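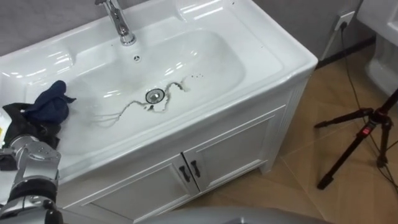 Slide 2: Start at the back of the bowl

Good morning again, everybody. I love this part of the talk, because it's about a job we all do and hardly any of us were ever taught. Pauline Garside taught me on my first week at Wragg, and I still clean a sink her way.

Ask the room: where does your cloth go first? Most people will say the drain. (Wait for hands.)

Pauline's order is faucet, back ledge, sides of the bowl, floor of the bowl, drain. Gray streaks like the ones on the slide love to run. Start in the middle and you'll be dragging them up the clean sides and doing the whole thing over.

Mention the overflow hole! It's under the faucet, it's small, and it gets missed in house after house. A corner of cloth over one fingertip, a quick twist, done.

Slide 3: The rim and the front lip

Hold up the spare cloth and show the fold. In half, in half again, and you get 8 clean faces if you turn it inside out as you go. Chelsea Haslam timed herself with a folded cloth and a scrunched one, and the folded one won by more than 2 minutes over a full bathroom. I was thrilled, she was annoyed — she's a scruncher.

Then pressure. Flat fingers along the inside of the rim, with the cloth between you and the ceramic the whole way. The curve just under the edge is where toothpaste and soap collect, and you'll feel it before you see it. Let people try on the Trekus basin at the front table if we're ahead of time. 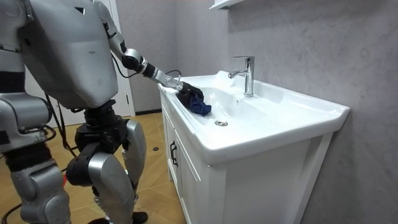

Wiping the near inner rim with a dark blue cloth.

Dark cloth or light cloth? Somebody always asks. I like light for checking my work, Marisa Sartori swears by dark, and we've been having this argument since November. Either is fine. Wash them without fabric softener.

Slide 4: The bits below eye level

My favorite slide, and please don't rush it. Vanity tops are sneaky because we look at them from above and the drips go underneath. On this one the thick front rim sticks out a little past the cabinet, so run your cloth along the underside of it before you move on. Then follow it to the right end where it curves in toward the wall. Cabinet doors come after that, top to bottom.
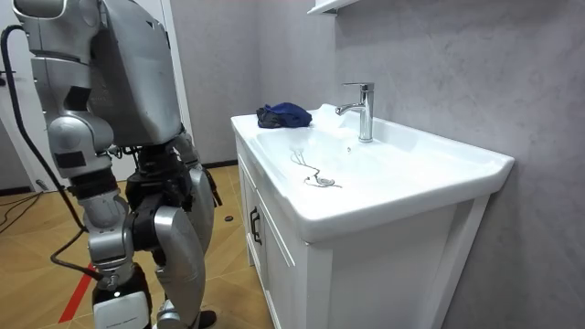
Polish is the last step, and it's the one that makes people say "ooh." A glossy bowl will tell on you if there's any film left. With a shallow white one like this, I crouch down and look across it toward the light, then go over the dull spots with a dry cloth. Five seconds of looking saves a second trip back upstairs.

Callum to pass out the cloths here. Questions, then break — 3 people can come up at a time to try the table basin.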